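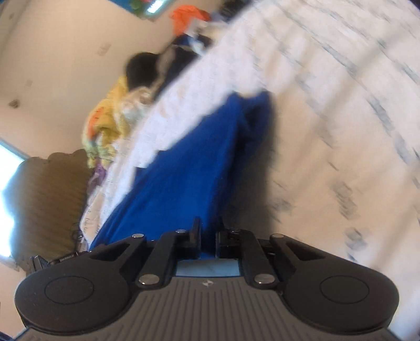

Sep 1, 2021. Bedding and folding notes, continued from the January pages, which I have reread and do not recommend.

Topic today is blue cloth on a made bed. Luminița's position is that anyone who can fold a towel on a table can fold one on a bed. My position is that Luminița has a very firm bed. A mattress gives wherever you lean on it, the sheet under the cloth comes along for the ride, and by the second fold you have a nice square cloth and a sheet with a hill in it.

Procedure as agreed with Dindo, more or less:

Strip bed. White patterned sheet on, tucked at the foot and both sides. Drop the cloth from waist height, no arranging. (Dindo arranges. He says he doesn't. He has a way of letting go with a little flick.) Find a corner. Find the corner next to it, as opposed to the one across from it, a mistake I made 3 times before coffee. Lift, shake once, lay flat, fold in half, fold again, set at the pillow end.

Did 26 drops in all. The first few took forever, mostly corner hunting. A hem feels like a corner for longer than you would think, and a fold feels like a hem. Best trick so far is to take any edge at all and run along it until it stops. Slow, but it ends, unlike the method in the January pages.

Sheet notes. We have two in rotation, the Urstead and the Dremstead. Urstead stays put. Dremstead is smoother and creeps toward whoever is pulling, so the tuck at the foot needs redoing between drops. I would retire it, but then we would be doing laundry every evening, and I know who "we" is. Keep both, write down which one is on. I forgot to do that for the morning set. Pencil it in as Urstead with a question mark.

Blue on white is a pleasure to work with after the cream pillowcases. Leave the pillowcases in the drawer until somebody brave turns up.

Disagreement about what counts as folded. Luminița wants edges matched to within a finger. Dindo wants it to look folded from the door. Tried both standards on the same pile and got two very different opinions of my afternoon. Going with the finger for now, Dindo's to be noted in the margin as "door pass."

Back is complaining. The bed is low and I stoop over the far side. Castillo in the supply office has 30 of those plastic bed risers and will lend a set of four if I return the Prurkham steamer, which I had hoped he'd forgotten.

Next: risers, then the same drops starting from the foot of the bed. Wash the Dremstead. Ask Dindo to let go of things normally.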